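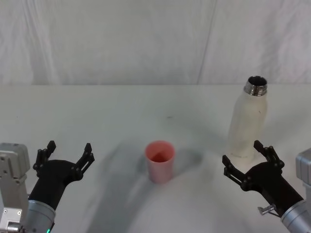
The pouring table at Herko's Eltside lab, with the right gripper near the bottle and the pink cup still empty.

The Eltside open day begins, as these things do, with a lanyard and a biscuit. I had come on the Monday session because the weekend ones were full of children, and I wanted a chance at the front row. I got it. The front row was a strip of yellow tape and a man's rucksack.

Herko has the ground floor of the old Cotico building, and the tour takes you past the server cupboard (warm, loud, much admired by one visitor) before you reach anything that moves. The pouring table is the last stop. It has two arms, a white top and a white cloth hung behind that could do with an iron. I had expected something more like a car plant. It looked more like the place you'd go for a passport photo.

The job is to pour from a bottle into a cup. I can do this myself, most mornings, but I was taught by a patient adult over several years, and the arms have had 600 demonstrations. A person drives them through the task by hand, the arms record every joint and every camera view, and a network learns to predict the next short stretch of movement from what the cameras show. So far, so familiar, if you have been to one of these before.

The part the group is pleased with is what they call the Hafþórsson split. I asked twice how to say it and was given two answers. The idea is that most of a demonstration is dull: reaching, hovering, coming back. The difficult bits are short, the moment of contact and the moment of tipping, and a network trained on everything equally gets very good at hovering. So they cut each recording at the points of contact and show the network those pieces more often. Nothing new is recorded. The same 600 runs come out as 2842 pieces, and the dull ones are thinned.

Their poster gave the result over 1000 trials, half with the split and half without. The split version knocked the cup over far less, and it missed the neck of the bottle less too. It was no quicker. One line at the foot of the poster admitted that it did worse when the cup was moved after the arms had set off, which I thought was decent of them, though the type was very small.

We were allowed 4 live runs. The first was perfect and got a round of applause. The second was perfect and got a cough. On the third the left arm closed beside the cup, thought about it, and tried again properly, and that was much the best of the day. The last one I missed, as I was being asked to move behind the tape.

Questions ran over. Someone wanted to know if it could do tea. It can't, or hasn't been asked to - they use plastic beads for most trials, to save on mopping. Another visitor asked why two arms, and was told that one holds the cup still. I don't always manage that either.

Getting there: the bus stops at the gate, the car park is for staff, and the biscuits go early.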